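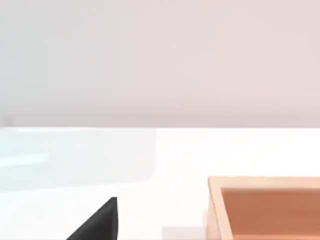 From: Elaine Bragança
Date: 12 April 2018
To: packing-cell list
Re: Simulation before the Hesley changeover, and staffing on line 2

Replying inline. I have trimmed the parts of the original that dealt with the compressor.

> The layout file went out with the Amaral quote and several of us on the
> packing side have now looked at it. Before anybody signs off on the
> Hesley line we would like to know what the simulation is supposed to
> show us. It has a table, a box and a gripper in it. Our station has a
> lot more than that in it.

It does. The simulation model was built to answer one question, whether the gripper can put a part into the open box without the fingers touching the rim on the way in or out. For that you need the box at the correct size and height, the gripper at the correct size, and a surface for the box to stand on. The label printer, the scale and the overhead rail are left out on purpose because they slow the runs and do not enter into rim clearance. They are in the full cell layout, a separate file, and that is the one to check for reach and walking space. If you only have the small model, write to me and I will send the other.

Two things about the small model that were raised at shift handover and that I would like on record:

The wall is a flat backdrop. It has no bearing on where the cell guard goes. Please do not measure from it.

The wooden box in the model has plain straight sides. The boxes we receive from Itutport vary, and a proportion of them arrive with one side bowed. The model does not know about bowed boxes. I have asked Amaral to rerun with the box width reduced by 28 mm, the worst case I found when I measured a pallet in August. Until that rerun comes back I would treat rim clearance as open.

> 1. The quote says 484 boxes per shift. We do more than that by hand on a
> good shift. What is the gain?

The 484 is for one cell running one part number with no changeover, and it was calculated with the arm at reduced speed because the guard design was not settled. It is the number Amaral is willing to put in a contract. I would expect the real one to be higher, but I can't give you a better figure today and would prefer not to guess.

Comparing it with a good manual shift is fair. The manual figure over a full month, with the bad shifts left in, is lower than the good-shift figure, and most of the loss is in the last third of the shift. The records do not show why. My reading is that it is the reach over the rim. The far corner of the box is the worst position at the station, and anyone who has packed there for a full shift can say so with more authority than I can.

The case for the cell was written on shoulder and wrist reports first and on throughput second. If it came out level with manual packing on boxes per shift I would still support it. Plant management may not, and you should know that.

> 2. Who clears it when it drops one?

The operator on line 2, with the cell in safe stop. Opening the gate stops the arm. Closing the gate does not restart it, and the operator has to press reset at the post outside the guard. I have asked for the reset post to be moved to the infeed side, where the whole inside of the cell is visible from the button. In the current drawing it is on the outfeed side behind the cabinet, and I have marked that as not acceptable.

Clearing a dropped part has not been timed. It needs to be, because if it happens often it becomes a large share of the job, and it is bending work. A cell that takes away reaching and gives back bending has not solved much. I have put a line in the acceptance test for it: drops are logged by the controller and by hand, separately, and the two logs are compared at the end of each shift.

> 3. Which jobs go?

The proposal as it stands has packing on line 2 go from four people to two per shift. One runs the cell and the infeed. One does inspection, bowed boxes, short orders and anything the gripper cannot take. The other two positions move to kitting, which has been short since the Hinitine work came in.

That is a change of position at the same grade. It is also a change of building for whoever moves, and a different break schedule, and for at least one person a different bus. I raised all three. The break schedule can be changed. The building cannot. I have no answer on travel and have asked for one in writing.

I was asked in the hallway whether the kitting positions are permanent. The form I have says they are. It does not say what happens if the Hinitine volume falls, so I have sent it back with that question on it.

> 4. Who is going to be trained, and is it the same people who pack now?

Same people, offered first. The training has an operator part, given on site during the shift, and a setup part, given at Amaral. The setup part covers changing fingers, teaching a new box position, and editing the drop height. My view is that setup should not be left with maintenance alone. When a new box size turns up in the middle of a shift, the person who notices is the packer, and if the packer has to wait for someone to come across the yard the cell sits. Maintenance agrees with this. The disagreement is over whether it carries a higher grade. I think it does. It involves changing a program that moves a machine, and the job description for packing has nothing like that in it.

If you want to be considered for setup, send me your name. It does not commit you to anything.

> 5. The finger in the picture comes to a point. What do they do to a
> painted part?

The fingers supplied with the quote are tapered so they fit between a part and the box wall. Neither the model nor its pictures tell you anything about surface marking. The render gives the finger a color and a shape and does not know what it is made of. For painted parts we need a physical trial with our own parts, and I have asked for one with both bare and padded fingers. Padding adds thickness to the finger, which comes straight out of the rim clearance discussed above, so the two results have to be looked at together. A pass on one with bare fingers and a pass on the other with pads is not a pass.

Please set aside rejected painted parts for this. Do not scrap them. Mark the existing damage with a grease pencil so that we can tell old marks from new. There is a bin for them under the inspection bench.

> 6. Some of us heard the cell records the operator.

The controller logs stops, resets, drops, cycle times and which login was active. There is no camera facing the operator position in the quoted equipment. The login is the part to pay attention to, since it ties every stop to a name. I have asked for a shared station login for running and individual logins for setup only. The vendor says this is a configuration choice with no cost. Management has not replied. I would not start the trial period until they have, and I have told them so.

> 7. What happens to the manual station?

It stays through the trial. The bench, the lift table and the hand scale remain where they are, and the cell goes on the far side of the conveyor. After the trial the drawing shows the manual bench removed to make room for pallets. I object to that. Bowed boxes and short orders have to be packed somewhere, and the drawing has the inspection person doing it on top of a pallet. I have marked up the drawing with the bench kept and the pallets moved 1395 mm toward the dock door. It fits, provided the stretch wrapper is turned. Someone with more patience for the wrapper than I have should check that.

> We are not against it. We would like it not to be finished by the time
> we are asked.

Understood. The order has not been placed. The layout can still be changed, and so can the finger design, the reset location, the login scheme and the bench. The choice of arm is less open because it was tied to a group purchase.

Open items, with whoever has them now:

Rerun with narrow box: Amaral.
Full cell layout with reset post on infeed side: Amaral, after my markup.
Finger trial on painted parts, bare and padded: me, needs reject parts from the packing side.
Time to clear a dropped part: to be measured in the acceptance test, method still to be written. I would like a packer to write it with me.
Grade for setup work: personnel.
Travel to the kitting building: personnel.
Login scheme: plant management.
Bench position and wrapper: packing side, please.

One correction to my earlier message. I wrote that the box is clamped during packing. In the quoted design it is located against two stops and not clamped, so it can move if it is bumped. The model treats the box as fixed to the table. I have asked what happens to the taught position if the box shifts between one part and the next, and whether the cell checks for it. If it does not check, the operator will end up nudging boxes back against the stops by hand, through the gate, many times a shift, and that job is not in anyone's description either.

Comments on the layout to the list, please, so they are in one place. Anything about your own position or grade can come to me directly.

Elaine Bragança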